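Open day at the Varumby laundry school

Varumby is 72 kilometres from the nearest place that sells a decent coffee, and I drove it in January with a car whose air conditioning has opinions. The occasion was the open day at Kastine, a small outfit that teaches people how to wash, fold and put away their own clothes. People pay for this. I had paid for this. My wife had suggested it in a tone I recognised.

Kastine lives in a former guesthouse on the main street. The laundry is out the back, the drying lines run down to the creek, and upstairs the old bedrooms have been left as bedrooms, on the theory that most people fold on a bed anyway and may as well learn to do it properly.

Viola Grasso runs the place. She met us at the door at ten, looked at my shirt, and said good morning to the person behind me.

The laundry took up the first hour. We heard a great deal about pegging (by the hem, never the shoulder) and more than I'd hoped for about lint. There was a cabinet of old irons, one of which I was allowed to lift and was then asked to put down. The Dolis, a cast-iron mangle painted hospital green, still turns if two people lean on the handle. It flattened a tea towel beautifully and I would not let it near anything with a button.

Lunch was sandwiches under the verandah, with a jug of cordial and a wasp. The gift table did steady business in Hakim soap, which comes in bars the colour of putty at $25 for a box. I bought a box. I don't know why I bought a box.

Upstairs after lunch we got Leonardo Messina, who teaches folding and has the patience of a man who has watched over 700 beginners attack a fitted sheet. His rule is that you spread the thing out before you decide anything about it. Find the seams, run your palms outward from the middle, and leave the corners for last. Most of us, he said, start folding while the garment is still a heap, and end up with a tidier heap.

The bed had a cheerful sheet on it, white with little flowers, leaves and berries, and the beige cloth on top was a good deal less cheerful.

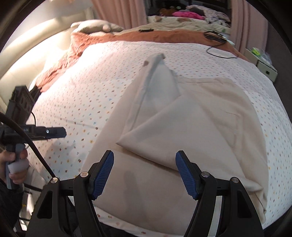
Do you have to fold big pieces on a bed? Any flat surface longer than the garment will do, and a dining table is kinder to your back, provided it has been wiped since breakfast.

My own effort went to a woman from the next town for correction. She undid it without comment and started again from the seam.

Entry is by gold coin, parking is on the grass, and the stairs are steep with no lift. The pegging talk runs again at two for anyone who missed it. My shirts are now folded in thirds, and the soap is still in the boot.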